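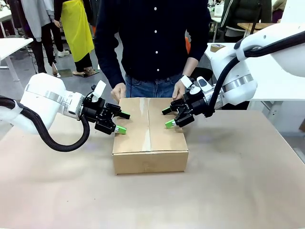 *A closed box, sealed with clear tape.*

**From:** Renata Ibarra
**To:** Standards list, Trurstead Broadcast Review
**Date:** 2019-08-23
**Subject:** Re: On-screen captions during the county executive debate coverage

Dear colleagues,

I write in reply to Mr. Kettler's message, which I quote in part:

> The caption ran for the whole of the evening segment and told viewers that the candidate's claim on road spending was "wrong." The reporter's own script said the claim was "disputed," and the guest who followed said it depended on which budget year one used. I do not see how all three can stand in one broadcast. I would ask the Review to say so publicly before the second debate.
>
> I would also ask that we stop treating captions as a production matter. More people read them with the sound off than will ever hear the script.
>
> Joscha Kettler

The Review received 829 written comments on the May debate and the coverage that followed it. A large share of them concerned the caption. I have now read the transcript together with the station's reply, and the position of the standards desk is as follows.

First, the candidate's statement compared spending under the present county executive with spending under the one before. It was made without naming a year. On the figures published by the county, the statement holds for one of the two years in question and fails for the other. A caption reading "wrong" was therefore stronger than the evidence allowed.

Second, the station was entitled to challenge the statement. The Review has never held that a claim by an elected official must be repeated without comment, and nothing in this message should be read that way. Mr. Kettler's complaint is upheld on the wording alone.

Third, I cannot agree to his request for a public statement before the second debate. Our rules give a station 40 days to respond to a draft finding, and that period is still open. Ms. Rocha has asked whether it could be shortened by consent. It could, and I have written to the station's counsel to ask, but the Review should not act as though consent had been given.

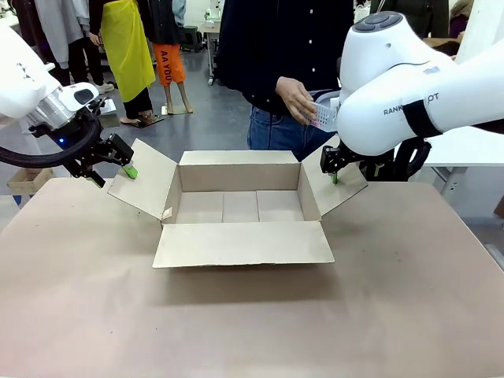
Bulletin of the Review, Vol. 5, No. 2

On the broader question of captions, Ms. Holst has drafted a change to Section 5 of the code. The proposed text reads:

> A caption that characterizes the truth of a political statement is subject to the same editorial approval as the script it accompanies. Where the script is qualified, the caption shall be qualified in like terms.

Members from the Bukine and Macedo stations have objected that captions are often written during a live program, when no senior editor is free to approve them. This is a fair point. Ms. Urio suggests adding the words "or, in live programming, shall be confined to quoting the statement and naming the speaker." I support that addition. It would leave producers free to put a disputed claim on the screen and would leave the judgment of it to the people reporting the story.

Comments on the draft should be sent to this list under a new subject line. Please quote only the passage to which you are replying.

Respectfully,

Renata Ibarra
Standards Desk
Trurstead Broadcast Review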